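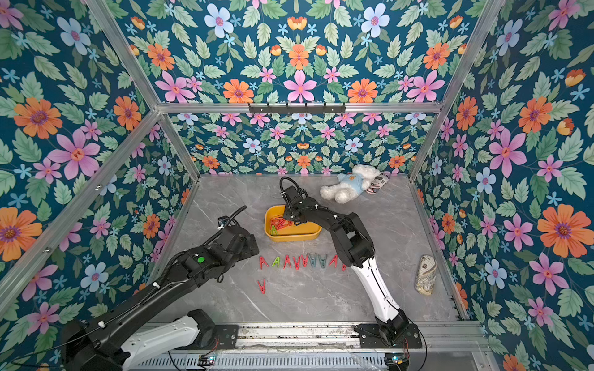
Lining and Fitting Out a Small Laundry Alcove

By Branislav Gajdoš

These notes cover a closet-sized alcove used for folding, hand washing and air drying. They assume sound walls, a level floor and an existing water supply. Electrical work is outside their scope.

Wall preparation

Remove loose paint with a scraper and sand the edges flat. Fill dents with a lightweight filler, let it cure for the time printed on the tub, and sand again with 120 grit. Wipe off the dust with a damp sponge. A wall that leaves chalk on the fingers after wiping needs a primer coat.

Check for moisture before papering. Tape a square of clear plastic to the wall on all four sides and leave it overnight. Drops on the room side point to humid air and poor ventilation. Drops on the wall side point to water coming through the masonry, and the source has to be found before any covering goes up.

Choosing the paper

Use a vinyl or vinyl-coated paper with a washable rating. Plain paper stains at hand height within a season. Large floral patterns hide small splashes better than solid colors but waste more material at the repeat. For a pattern with a 21-inch repeat, add one full repeat to the height of every strip when working out the number of rolls.

Buy all rolls from one batch and write the batch number inside the closet door. I used a Samden vinyl paper in my own alcove and had one roll left over, which I keep flat on a shelf for patches.

Hanging order

Start at the back wall. Drop a plumb line and mark it in pencil, not pen; pen ink can bleed through. Hang the first strip to the line and work outward to both corners. At each inside corner, cut the strip so that it wraps half an inch onto the side wall, then overlap the next strip onto that. Trim at the baseboard with a new blade. Change the blade after every second cut.

Keep the leftover paste in a jar with a tight lid. It will reseal lifted seams for a month or so.

Hooks and rails

Fix rails into studs or into a horizontal batten, never into drywall alone. A row of wet towels is heavy, and the load acts on the top screws as a pull away from the wall. Mount the rail at 69 inches for bath towels folded once. For brushes, cloths and mesh bags, a short rack with small hooks is enough and can sit lower.

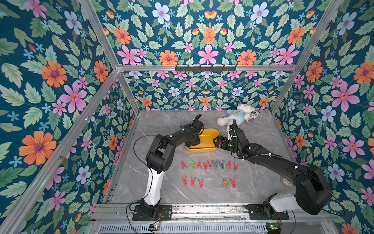

Drill through the paper with the bit running in reverse for the first two turns, which breaks the surface without tearing it. Put a small bead of clear silicone around each screw before driving it home. Wipe off the excess at once.

Leave a finger's width between the rail and any hanging garment that drips. If the seams under the rail start to lift, move the wet items to a freestanding rack and let the wall dry for two days before regluing.

Folding surface

The surface should be smooth, non-porous and deep enough for a folded sheet. Stone, sealed wood and laminate all work. Round off any front edge that catches on knits. Seal the back joint with a mildew-resistant silicone in a color close to the surface. Clean with dish soap and water. Vinegar etches marble and should not be used on it.

Do not stand a steam iron on bare stone or laminate. A folded cotton towel under the ironing pad will do.

Clothespins and small parts

Store clothespins dry and in an open container. A lidded box traps damp and the springs rust, which then marks white cotton. Plastic basins are easy to rinse and can be carried to the line with one hand.
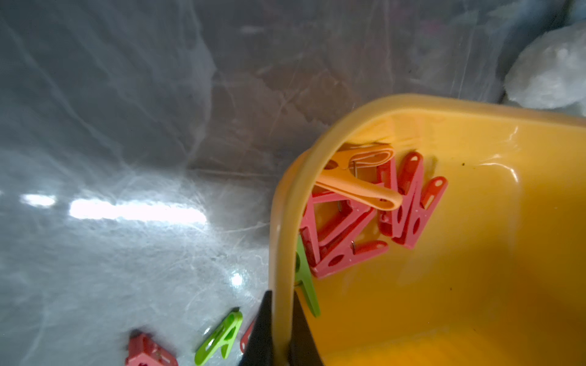 Clothespins in a yellow plastic basin.

Sort the pins in September, after the outdoor season. Discard any with a cracked leg or a spring that has shifted out of its groove. Plastic pins become brittle in sunlight and should come indoors after each use. Wash the rest in warm soapy water, rinse, and dry them on a towel with the jaws facing down.

Rust marks left by an old spring respond to lemon juice and salt on white cotton. Apply, leave in the shade for an hour, rinse well. Test colored fabric on an inside seam first.

Ventilation

Leave the door open for an hour after hand washing. If there is no window, cut a louvered vent into the lower door panel and a second one near the top. Vacuum both vents when changing the season's bedding.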